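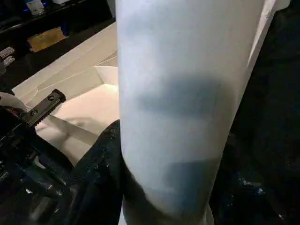
Slide 1. Good morning, and thank you to Thygesen for the room. My talk is on packing white goods, I mean plain white pieces, cups and tubes, with nothing printed on them.

Slide 2. On white, every mark is seen. At Siteck we had 229 returns in January, and 69 of them were only for gray smudges. (Wait here, let people read the numbers.)

Slide 3. Dark cloth under the piece. We fold it up a little at the base. It holds well, but please shake it before use, the small specks go everywhere. One cloth is good for up to 50 pieces.

Slide 4. Shadow or stain? Turn the piece to the light and look again. Grellgate does this 2 times.

Then questions.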